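Home Trips Robots Older posts Contact

So I finally made it to the open day at the Haque lab in Gorkdale, and of course I hit the day when things broke! I loved it. They had the navigation demo going on a big screen, a simulated home where the robot has to get from one room to the next through a doorway, over and over. It passed 145 runs in a row before I got my coffee, and then it just stopped dead at the threshold and sat there.

Sang-wook Seo was running the demo and he was a great sport. He pulled up the log and showed us that the robot thought the shiny wooden floor in the next room was a drop, like the top of a stairwell, so the safety stop kicked in. He said they'd had the same fault back in September, fixed it (or so they thought), and done 1000 clean runs with the old floor. Then somebody swapped in the glossy one for the open day – it looks nicer – and here we are.

I asked if it could happen in a real house and he said sure, that's why they want it to fail on a screen first. A false stop is annoying, but a missed stairwell is a whole other thing. 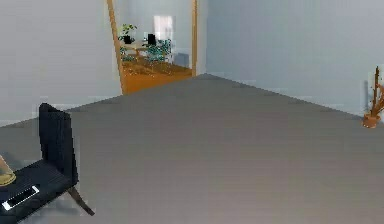 After that we all went down the hall for sandwiches, and I got talking to a couple from Sturnell who'd driven over just for the day. The demo was still stopped when I left, so I'm going back in the spring to see how they get on!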